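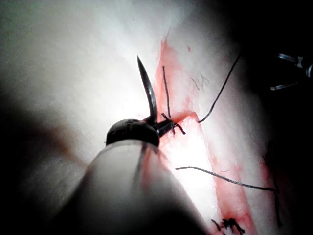

Closure practice, Climero pad, June 24, 2026

Bench 4. Kenza set up, I took notes, Mahmoud came in for the second half and disagreed with most of them.

The claim from Climero is that the new pad "handles like the real thing." I have read that on every pad we ever bought, including the Zerkville ones that split if you looked at them. So the plan for today was one long diagonal cut, red all over it, black thread, curved needle, and no allowances made.

Needle entry first. Kenza says the needle goes in with a little resistance and then gives, and she likes that. I think she likes it because the last batch had no resistance at all. Going from bad to okay feels like going from bad to good. I'd want somebody to try it who hasn't touched the old ones. Maya, maybe, if she's back from Ustside by then.

The red. It gets everywhere, and it does not stay where a cut would bleed. It sits darker along the cut margins and then smears out pale onto the white on both sides. Harish thinks the smearing is good practice, you learn to find the edge under a mess. Possible. It also hides whether the edges really meet, and that is the one thing we are supposed to be judging. I asked him how he would score a closure he can't see and he said "by feel," so that goes on the list of things to argue about.

Thread is the same black we always use. It shows up well against the pale surface and less well in the middle of the red. Tail length is still a matter of taste around here. The written guidance says trim short. One tail I looked at had a thickened, frayed end, and I'd like to know if that's the scissors or the spool before anyone blames the pad.
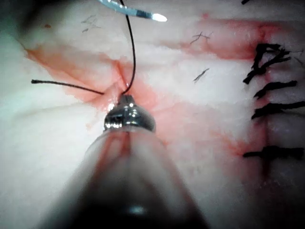

Mahmoud's point was that a frayed end doesn't matter once the knot is down. Fine, but it matters if you want to rethread from it, and people do.

Surface: creamy, soft folds, shallow dips. More convincing to look at than I expected, I'll give them that. But looks are the cheap part. What I care about is what happens when you pull. Too soft and the thread cuts through, too stiff and everyone learns to haul on it. Kenza pulled fairly hard and reported no tearing. One person, one pad, one afternoon. I've written "no tearing reported" in the log and not "does not tear."

Knots. The one in the middle of the cut is compact and the edges there have been drawn together. I would pass it. I wouldn't call the closure done on the strength of it, with a long loop of thread still lying across the pad.

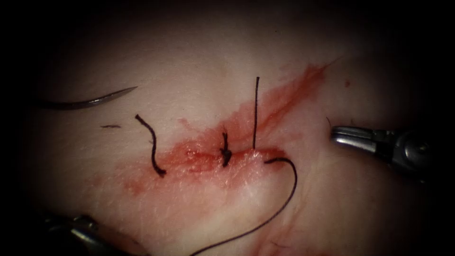
Annunziata wants to order 88 of these for January. I said wait. We have not stored one for a month, we have not tried one after a night in the fridge, and the price sheet she forwarded is for a different thickness.

To do:
Same cut, same thread, on a Stojanović pad, done blind if Harish can keep his mouth shut.
New scissors for bench 4, then look at the tails again.
Half the red next time.
Ask Climero what "real thing" they mean. Skin from where?
Kenza to write up pull and entry in her own words before she reads mine.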